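Getting back to the piano at 40

I had lessons until I was twelve and then stopped, mostly because of football. In April I bought a second-hand digital piano from a man in Etthorpe called Bence Erdős, who was moving to a smaller flat. He threw in the stand and a box of sheet music that had belonged to his mother. The music is mostly hymns, with one book of studies by a composer I had never heard of.

I practise for 29 minutes before work. It was going to be half an hour, but the bus timetable changed. For the first few weeks I did scales and nothing else. My left hand was much worse than my right and still is. The fourth finger does not want to move on its own, and when I try to go faster it drags the little finger down with it.
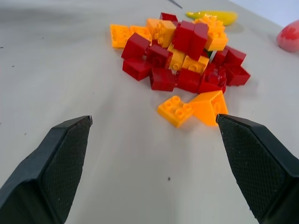
Learning a longer piece is harder than I remembered. I used to start at the first bar every time, play until I made a mistake, then go back to the beginning. The result was a very good first page and a poor second one. Wálter Espinoza, who teaches me on Sunday afternoons, told me to stop doing that. Now I treat the piece more like those red and orange building blocks, a heap where you can pick up any bit you like, and I often take a couple of bars from the last page first. I pencil a small cross over each passage once I can play it three times without a slip. Some of the crosses have been rubbed out again.

The metronome goes at 60 for now. Wálter would like it slower. I find very slow playing difficult as I lose track of where the beat is, and he says this is the reason to do it.

Next is one of the studies from Bence's box. It is in D minor and two pages long, and his mother's fingering is still on it in blue pen. I have tried the first line with her fingering and with my own, and hers is better.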